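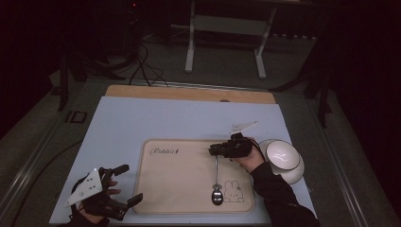 The rabbit placemat, with a spoon

Do "stain-proof" placemats need a special cleaner, or is that a sales pitch?

Asked by Aurelia Wieser
Category: Kitchen and table care

I bought a set of wipe-clean placemats for the kids in June. They're beige with a little rabbit in the corner. The leaflet says they have a "sealed surface" and should only be cleaned with the maker's own spray, Liridus Table Care, which costs almost as much as one of the mats. It also says that dish soap will "break down the seal over time" and that using it ends the guarantee.

I have never in my life bought a cleaner for a placemat. My mother wiped hers with whatever rag was in the sink and they outlived two dining tables. But I've got a faint orange patch on one of the other mats from tomato sauce, and I'd like to know whether dish soap is going to ruin it or whether somebody in an office just wanted to sell me a bottle. Also, is there anything that really does lift tomato? I've tried warm water and a cloth and it got paler but it's still there.

I don't know what they are made of. The leaflet says "premium composite" and leaves it at that.

3 answers

Mechthild Thaler
Accepted answer - 68 people found this useful

I'd be suspicious too. "Premium composite" could be nearly anything, and a leaflet that won't name the material isn't in a great position to tell you what will harm it. Most wipe-clean mats sold for kids are some kind of plastic or silicone, or fabric with a plastic coating. Ordinary dish soap in warm water is the normal way to clean all of those. If yours can't take it, I'd call that a poor choice of product for children.

What can do damage is a scouring pad, bleach, or a very hot pan. Scratches hold color, and after that no spray is going to help much.

For the tomato, make a paste of baking soda and a little water, put it on the patch, leave it for 12 minutes or so and wipe it off with a soft cloth. Don't scrub. Try it on the back first, or at least on a corner well away from the printing, because baking soda is slightly gritty and thin printed lines can wear. If there's still a shadow, put the mat on a sunny windowsill for an afternoon. Sunlight does fade tomato and carrot stains on a lot of plastics. I can't promise it for yours without knowing what it is, and I wouldn't leave it out for days, as the print may fade along with the stain.

About the guarantee, read what it covers before you worry about losing it. I had a set from Camenzind with the same kind of wording and the guarantee turned out to cover "manufacturing faults" for 3 months. Stains weren't in it at all. So I'd have been paying for the spray to protect a promise that didn't apply.

One more thing to check is the ingredients on the bottle. If it's water, a mild detergent and perfume, you have your answer.

Comment from Aurelia Wieser: Just looked in the store on Thursday. Water, "surfactants," perfume, preservative. I put it back on the shelf. The baking soda took most of the orange off, and I'll try the window next.

Urkar
8 people found this useful

Not so sure about the above. My sister used dish soap on a coated cloth and the coating went sticky. Might have been the soap, might have been the heater it was next to, she never worked it out. I'd email the company and ask what the thing is made of. If they won't say, send them back while you still have the receipt.

The windowsill trick worked for me on a lunch box lid but did nothing for turmeric - give up on turmeric.

Jevard
0 people found this useful

just put it in the dishwasher, mine are fine

Comment from Mechthild Thaler: Yours may be. Please don't do this with a mat you can't identify. Some of them warp on the first wash, and a coated fabric one can peel at the edges.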